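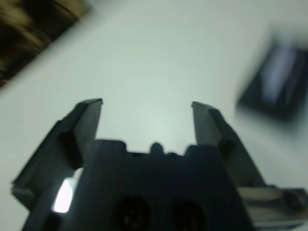
Parallel gripper in the open position, wrist camera view.

Flulby Wrist-View Grasp Kit
Part group: end effector sensing
Supplied by Prundix

The Flulby kit is a wrist camera mount, a calibration plate and the software for the pregrasp method developed by Brunello Ferraro and Gudrun Fröhlich. The method picks flat rectangular parts from a plain table using the wrist view alone. No overhead camera is required.

How the method works
The arm moves to a standoff pose with the fingers open. The software finds the outline of the part, fits a rectangle to it, and turns the wrist until the short axis of the part lines up with the closing direction. The pose is corrected again during descent. Blurred frames are scored and given less weight, so the arm does not have to stop between corrections.

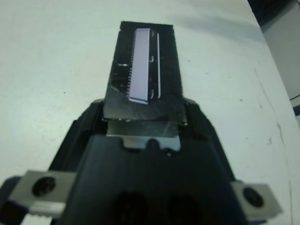 Does the software need a 3D model of each part?
Only the length, width and thickness are needed. They are entered once per part and saved in the part list.

Reported result
The test set was 3,928 grasp attempts over 114 part types, all flat or box-shaped. The pick was held through the lift in 95 percent of attempts. Most failures came from two causes: parts lying against each other, and glossy faces that split the outline in two. The second cause was reduced by the February release, which joins outline segments across a bright reflection. The result above was measured before that change.
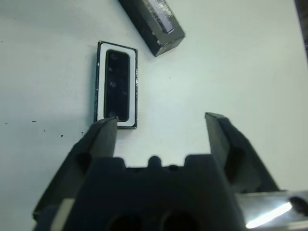

Parts with low height remain the harder case. When the fingertips touch the table before the part, the controller backs off and tries again at a slightly greater height, up to 4 times. After the last try it reports a failed pick and returns to standoff. The retry limit can be changed in the settings file.

Fit and limits
Fits the Brandes parallel gripper with the standard finger plates. The Indden adapter is sold separately. Cloth, bags and round parts are outside the tested range. Recalibrate after any finger change.

Page revised Jan 22, 2022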